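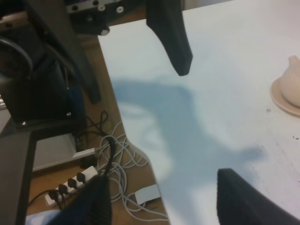 White table top, small dark marks, what to use?

houda_a
Oct 21, 2020
Hello to all. I have a white table where we take our tea, and I keep finding small dark marks on it. They are near the place where the beige pot stands on its saucer, so I suspect tea, but I am not sure. Washing-up liquid did not help. I do not know what the surface is made of, the table was already in the flat. What do you advise?
Houda Ashour

Chraibi
Bicarbonate of soda with a little water, make a paste, leave it for ten minutes and wipe. I did this in July with my own table and I was very satisfied.

pindoneo
I do not agree with Chraibi. Bicarbonate scratches a shiny surface, and afterwards the dirt stays in it even more. Please try first warm water and a soft cloth, and have patience.

Chraibi
It did not scratch mine. One must not press, that is all.

Dalia Lamrani
Are they marks or are they crumbs of tea leaf? Mine were dry leaf, stuck to the table. I lifted them with my fingernail. Also look under the saucer, mine had a rough ring and it was leaving grey lines.

houda_a
Thank you Dalia, one of them came off with the nail! The others did not move. The saucer is smooth below, I have checked it.

pindoneo
Then warm cloth for the others, and a mat under the saucer.

houda_a
I do not like mats on this table, but the cloth I will try tonight.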